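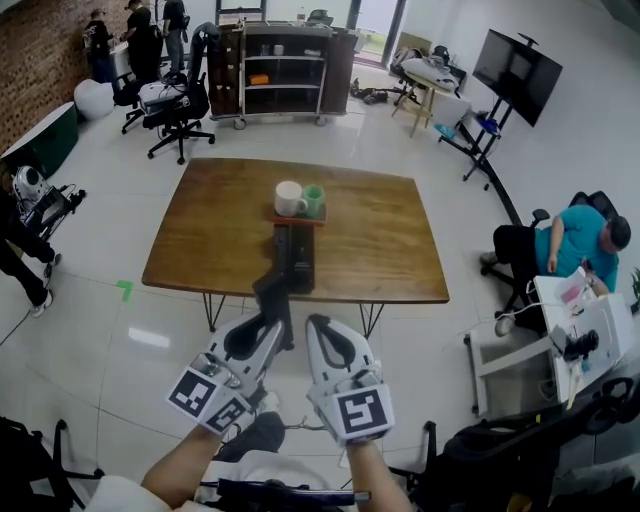
*Mugs on their tray on the table at Brollgate, our practice living room.*

**Come and tidy with us – home-reset sessions at Brollgate**

We're looking for 10 people to join our spring round of tidying sessions, and we'd love to hear from you whether you're house-proud or happily messy! Everyday clearing up is what we care about: taking the mugs back to the kitchen, putting the tray away, finding a home for whatever has been left out on the table.

You'll come in for six sessions in April, each lasting an hour and a half. There's a brick-walled living room to work in, with a table, a pouf and a green cabinet, and we change what's left lying about each time so it stays interesting. Expect to be on your feet for most of it, so wear comfy shoes.

You should be:

- 18 or over
- able to bend, reach and carry light things
- free on Friday mornings from 9

No experience needed – Essam Ait Ali will show you round on your first visit and there's always tea on the go. We pay by the session and refund bus fares.

To put your name down, ring Noemi Lindqvist on extension 663 or leave a note at the Brollgate front desk. Friends and couples are very welcome to apply together, but please send in one form each.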